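Workshop notebook - Burnthorpe open day, May

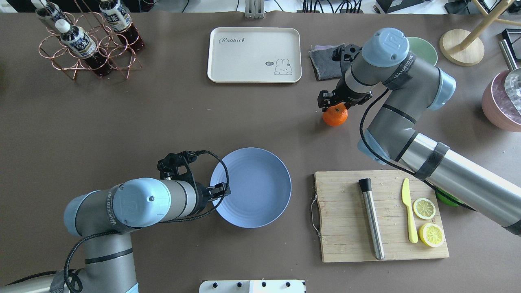 Notebook 8, p. 50

Setting up from 9. Babak Ansari on the controls for the morning, me on the door and then on the table. Drinks table for the first half, as agreed with Tara. Mandarin on the right arm, blue plate for the left. Tea bottles stayed in the copper rack at the back and the ice was in the pink bowl on the right.

First group was 16 from Walczak, mostly from their packing side. They wanted to know about soft fruit straight away. Babak said we have only tried citrus with these fingers and he would not promise anything for plums. One of them asked how much force we use and I did not have the figure to hand. Need to put it on the sheet.

Second group was Vorura. Fewer questions, more standing about, but they stayed longer. They asked whether the two arms know where each other are. Babak explained the shared limits and then slowed both arms down so they could follow. Slow speed is much better for visitors - leave it there next time.

Notes for us:

Cable on the right arm hangs in a long loop towards the cutting board. Tie it up higher before the next visit. Left one loops over the plate rim, same job.

Lemon slices and the muddler take up a lot of the board. Try a second board, or do the lemon separately.

Move the visitor line back a bit on the window side. People lean in.

Tara wants a one-page handout by the end of the month. I said I would do the first draft, Babak to check the numbers.

Packed up by 4. Spare fingers are back in drawer 9.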